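Why Things Have Colours
Drullby Science Pages for Young Readers
Part 2: Light and Surfaces

Light from the Sun or from a white lamp looks as if it has no colour. It is a mixture. When a narrow beam of sunlight passes through a glass prism, the mixture is spread out into a band: red, orange, yellow, green, blue and violet, with every shade in between. The band is called a spectrum. A rainbow is a spectrum made by drops of rain.

Light travels as a wave, and the distance from the top of one wave to the top of the next is called the wavelength. It is very small, so it is measured in nanometres. There are one million nanometres in a millimetre. Light with a wavelength of 602 nanometres looks orange. Light with a wavelength of 567 nanometres looks yellow-green. Red light has the longest waves that people can see and violet light has the shortest.

What a surface does with light

When light lands on an object, some of it is absorbed, meaning that it goes into the material and warms it very slightly. Some of it is reflected, meaning that it comes back off. If the object is clear, some of it passes through.

A ripe tomato absorbs most of the green and blue light and reflects most of the red. The reflected light enters the eye, and the tomato looks red. A leaf absorbs a large share of the red and blue light and reflects more of the green. White paper reflects nearly all the light that reaches it, in all colours equally.

The substances that do the absorbing are called pigments. Paints, inks and coloured plastics contain pigments that were mixed in when they were made. Carrots, petals and feathers can have pigments of their own. 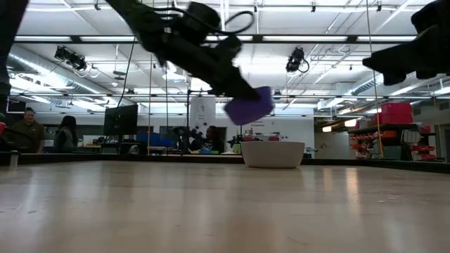 Tshepo Buthelezi wrote in to ask whether black counts as a colour, and what happens to all the light that a black thing takes in.

Black is what we see when very little light comes back from a surface. In everyday talk it is a colour, and a paint shop will sell it as one. In the study of light it is a lack of reflected light. The light that is taken in becomes heat, and a black T-shirt left in the sun will grow warmer than a white one of the same cloth.

How the eye sorts it out

At the back of the eye is a layer called the retina. It contains cells called cones. Most people have three kinds. One kind responds best to long waves, one to middling waves and one to short waves. The brain compares the signals from all three and works out a colour.

This is why two different mixtures can look the same. A screen makes yellow by lighting tiny red and green dots side by side. There is no yellow light in it, but the cones send the same signals as they would for yellow light -- and the brain reports yellow.

Purple is a similar case. It has no single place in the spectrum. The brain reports it when red and blue or violet light arrive together with very little green. 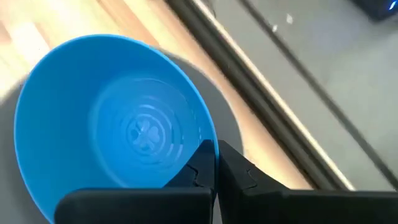
A blue plastic cup seen from above.

Something to try

You will need a torch, a sheet of clear red plastic and some coloured pencils. Draw one line with each pencil on white paper. Make the room dark, cover the torch with the red plastic and shine it on the lines. The red line will be hard to find, as the paper and the line now reflect nearly the same light. The green and blue lines will look dark. Do not look straight into the torch.

Words used on this page

Absorb: to take in.
Pigment: a substance that gives a material its colour.
Retina: the layer at the back of the eye that responds to light.
Spectrum: the band of colours found in white light.

Text: Guido Leone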